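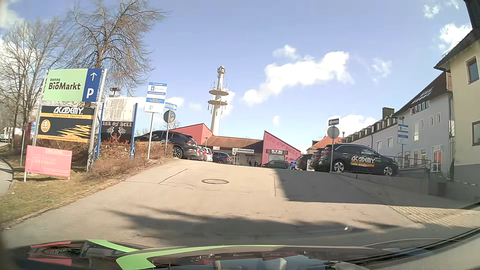 About us

Hi, I'm Zlata Sydorenko, and Gelolier is my company. We set up, look after and fix the sensor kits on self-driving test cars. Most of our customers are small teams with one or two cars and a lot of software people, and very few who like lying on their back under a dashboard with a flashlight. I do like that, luckily!

I started in Clunley, in half of a rented garage, with one car that we called Omen. The name was a joke about its first week, when it braked hard for every shadow on the road. Omen is still with us. It has been taken apart and put back together more times than I can defend to our accountant, and every new person here learns on it.

What we do with a car

A car usually comes to us with a windshield camera that somebody has mounted in a hurry. We take everything out first – camera, bracket, cables, the lot – and clean the glass on the inside. Then we put in our own bracket, which we call the Skoryk. It has two screws for tilt and one for turn, and once they're set we lock them with a dab of paint so we can see later if anything has moved. The shop check takes 55 minutes. We line up the camera against a printed board at three distances, save the numbers, and tape a copy inside the glove box (yes, on paper, and people thank us for it later).

After that we go out for a drive. I'm fond of ordinary places for this: a driveway that climbs to a parking lot, shops at the top, cars parked on both sides and far too many signs. A slope shows you a tilt error that a flat shop floor will hide. A shiny hood gives you letters the wrong way around, and you want to know how much of your view is hood before you hand that view to software. We look for dashboard reflections in the glass too, and for hard building shadows across the asphalt, which was poor Omen's weak spot. If the hood takes up too much of the picture, the camera goes up a little and we do the board again.

Looking after it

Our service list has 98 lines on it and I wrote most of them after something went wrong. Connectors get pulled and reseated. The bracket paint gets checked under a lamp. We wipe the lens with a fresh cloth every time, and we listen to the cooling fan in the trunk computer, as a tired fan has a little tick to it well before it quits. Our longest stretch between repairs on one car is 366 days, and I baked a cake for that one.

When something breaks

Call us early, please! The most common repair is a cable that has rubbed through behind the trim, and it's quick to fix if you haven't already taped it up five different ways. We've logged 2,348 jobs so far, big and small, and the log is open to every customer for their own car.

Come and visit

The shop is still in Clunley, in a bigger garage now with a proper lift. Coffee is on from 8 in the morning, and you can stand next to your car while we work and ask whatever you want. We close for two weeks in December, but I check the repair inbox most evenings anyway.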